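# Keep the paper bus timetable

I was standing at the Gromum stop last January, phone at two percent, and the only thing on the pole was a sticker telling me to get the app.
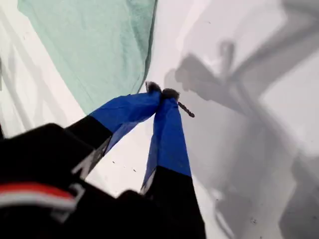
## What we lost

Grullon used to have a printed timetable at every stop. It was ugly, it had a coffee-colored stain behind the plastic, and I loved it! You looked, you ran your finger down the column, you knew you had 14 minutes to go buy a roll. Now I unlock the phone, wait for the app, say no to the survey, and find out the 80 left while I was saying no.

My neighbor Ivan Onyshchenko thinks I'm being a grump. He says the app shows delays and paper can't. Fair enough, and on a snowy night I'd take the app too. But most days the 80 runs when it's supposed to, and all I want is to see the whole day at once - first bus, last bus, that odd gap after lunch when the driver (I assume) eats.

## The money thing

The city says printing costs too much. Fine, but we have 814 stops, and the new ones out in Herkmont got light-up ad panels. Somebody found the cash for those. A sheet of paper twice a year can't be what sinks the budget.

And my mother-in-law doesn't have a smartphone and doesn't want one. She used to ride out to Stetsiuk for the market all by herself. These days she calls me first and I read her the times over the phone, and half the time I read her the wrong column.

So put the paper back, please. Small print is okay, I'll bring my glasses.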